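Donmont play Zesetier at home Friday night in the cup semifinal second leg. A few notes from today's training session and the press briefing.

They lost the first leg 2-1, so a one-goal win sends it to extra time. Away goals don't count this year. I keep getting asked, so there it is.

Domingo Lagos trained fully for the first time since his ankle injury. Coach Marina Konstantinidis said he is fit enough for the bench but would not say if he starts.

Yamila Olivares, the club doctor, cleared him this morning. She wants his minutes limited if he does come on.
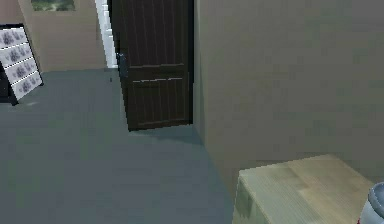

Uriel Medina is one yellow card away from missing the final. Konstantinidis was asked if that changes how he plays. "No. He's a holding midfielder. He has to make tackles."

Zesetier have been hard to break down. They sat deep for the last half hour of the first leg and Donmont had most of the ball without doing much with it. The one goal came from a corner.

Expect Figueroa on the right again. He put in the best crosses in the first leg and their left back struggled with him all night.

Pelovano are already through to the final after winning the other semi on penalties. They'll have three extra days of rest on whoever comes out of this one.

Tickets: the club put another 250 on sale at noon. Mirta Gaete in the ticket office says the away section is sold out and the north end is close.

Gates open at 6, kickoff is 7:30. Parking behind the east stand is closed for resurfacing, so use the lot by the train station.

I'll post the lineups here when they come out, usually an hour before kickoff.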